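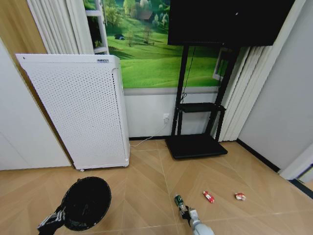
What is a portable air purifier?
A free-standing electrical appliance that draws room air through one or more filters and returns it with fewer suspended particles.

Portable air purifiers, also called room air cleaners, are distinguished from ducted units by having their own fan and by needing no fixed installation beyond a wall socket. Floor-standing models are commonly tall and rectangular, with a perforated panel serving as the air inlet, the outlet, or both. Larger units are often fitted with casters.

Construction

The usual arrangement is a washable mesh pre-filter, a pleated particle filter and, in many models, a layer of activated carbon for odours. Yensuk and Gondal class cabinet designs by the path of air through the casing: front to top, side to top, and through-flow.

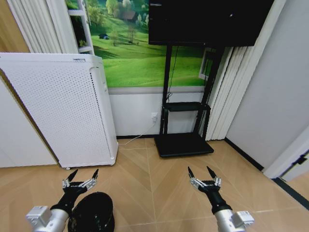

Where should a floor-standing purifier be placed?
Near a wall or in a corner, with the inlet and outlet clear of curtains, blinds and furniture by the distance given in the manual.

Placement affects output more in small rooms than in large ones. A unit set tight against a wall may draw back part of its own cleaned air. The supply cable is kept along the skirting and out of walkways. On tiled floors casters roll freely, and those with brakes are locked after the unit is moved.

Maintenance

The pre-filter is vacuumed at intervals set by the maker. Particle filters are replaced whole and are not washed unless marked as washable. The unit is switched off and unplugged before the panel is removed.
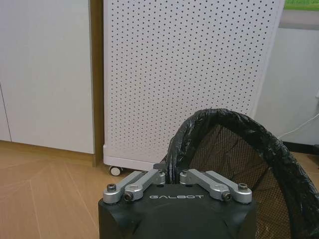
Used filters are put into a lined bin with as little shaking as possible, and the liner is tied before it is carried out. Mesh bins need a liner for this purpose, as fine dust passes through the openings. Carbon layers go out with general waste unless local rules differ.

Perforated panels collect lint around the holes. A soft brush attachment is used first, followed by a cloth wrung out in plain water.
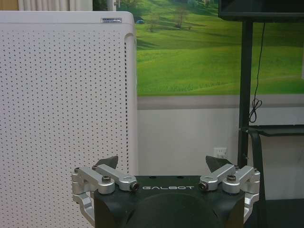
Solvents and abrasive pads dull painted surfaces and are avoided. The panel is refitted only when fully dry.

See also: Activated carbon; Dehumidifier; Ventilation

Last revised 11 March 2024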